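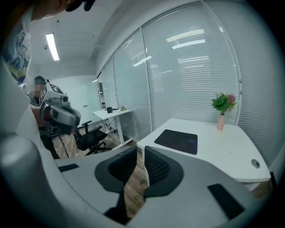 **Figure 1.** White T-shirt with a swirling print in blue, yellow and dark colours.

## 4. Why people keep printed T-shirts

We were delighted by how much our respondents had to say about clothes they no longer wear. The Prurnport survey drew 248 completed forms, covering 947 shirts between them, and many of the forms came back with extra sheets pinned on. Bands, seaside towns, running clubs and famous paintings all turn up. Paintings were the surprise! We had expected them to be a small group, and they proved to be the shirts people wrote about at greatest length.

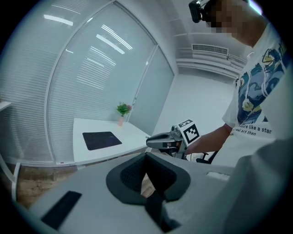
### 4.1 Wear, washing and the second life of a shirt

A favourite print seldom goes straight from the drawer to the bin. It moves down through the house: first for going out, then for gardening, then for sleeping in, and at last it is cut up for dusters. Lindholm households described this path in almost the same words as those in Prurnport, although the two towns have very different shops and, on our reading, rather different ideas of what counts as smart. 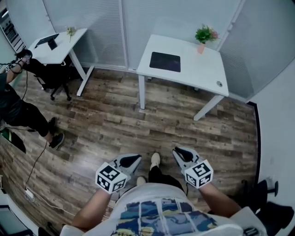

One reply from Lindholm disagreed with the whole idea of a downward path, saying that "a shirt is at its best when the collar has gone soft, and that takes years". We find this a lovely correction. Softness came up again and again in the open answers, often ahead of colour, and our coding sheet (adapted from the Widar clothing diary) had no box for it. We added one in September and went back through every form.

The new box changed the picture for older shirts in particular. Cracked lettering and faded ink, 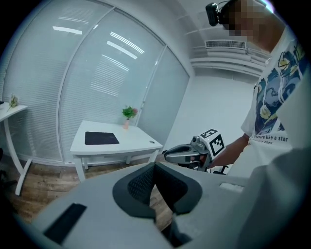

which we had marked as damage, were often given as grounds for keeping the thing. In the smaller Drullent set, 11 shirts had print too worn to read, and their owners could still tell us what each had once said. Section 5 takes up these remembered prints alongside the washing records.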